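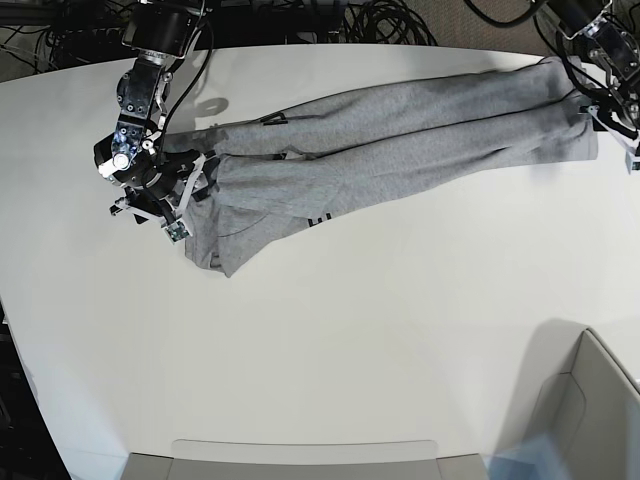
Photo: Undus workshop notebook

Filed under: Bench Notes / Kit Reviews / Garment Handling

January, second week with the Futumness two-arm kit. Started 9:40.

Today the sweatpants. We left them for the end of the list because fleece is thick and the trial with T-shirts gave us enough trouble already. The light gray pair is a good one for testing: the legs are long, the waist is heavy, and the cloth keeps every crease you put in it.

The way of holding is the one from the Futumness manual, chapter on trousers. Right arm takes the waistband, left arm takes the two cuffs together, and the garment lies across the table between them. After this the arms should pull a little, lay down, and make the first fold. I write here what I think about the hold, and the fold I will write on another page.

The cuffs. I am quite content with this side. The white fingers can pinch both cuffs at one time, and the legs stay nearly parallel, one a little over the other. In the T-shirt trial we set the grip force at 30 on the kit's own scale and I did not change it. I think for two layers of fleece it could be higher, but the manual warns about marks on the cloth, so I wait.

The waistband. This side is weaker. The fingers have only a small piece of the band, and the rest of the hip part hangs in a heap toward the front of the table. From such a heap the software must guess where is the corner. The print on the cloth does not help much, because it goes into the folds and the letters cannot be read. I asked Futumness if the print disturbs the corner finder. They answered that it should not, and "should not" is not a result, so I will try also a pair with no print.

Small boards at the fingers. The green board sits very near the tip, open to the air. For a demonstration kit it is acceptable. For a laundry that runs all day I would not accept it, lint will come there. Ngcobo sells a cover for their own gripper and I will ask if the size is suitable. Without a cover I cannot recommend the kit to the hotel customer.

Cables. Still on the carpet behind the table, the same as when we installed. The cables on the arms themselves are well made, they follow the joints in a nice loop. The ones on the floor are our work and we must do it better. Please nobody moves the table before they are tied.

Table. White top is good for the vision when the clothes are dark. With light gray I have a doubt, and the shadow of the arm on the white is darker than the garment. Two things to try: a lamp from the other side, or the blue mat from Bititz. First the lamp, it costs nothing.

Comparison with the Bititz kit, as far as I can make it now:
- Futumness fingers are thinner and go better under an edge.
- Bititz has closed fingertips, so no question of lint.
- The Futumness manual is clearer. I could follow it without calling the support.
- Futumness wants 400 a month for the support after the trial, Bititz 200. It is not the same service, so the price alone does not decide.

The trial license has 4 weeks and we used one of them for installing. I would like to ask for a longer time before we say yes or no.

To do:
- pair without print, same size
- lamp on the left side, then repeat the hold
- waistband: try to take it more in the middle of the band, write down the wrist angle
- letter to Ngcobo about the cover
- tie the floor cables

Added 16:15. Read the trouser chapter one more time. There is a note under the table of grip forces that I did not see in the morning: for thick fabric they advise to spread the waist by hand before the arms take it. For our use this is a serious point, the customer does not want a person standing there. I will write to Futumness and ask if the next version still needs it.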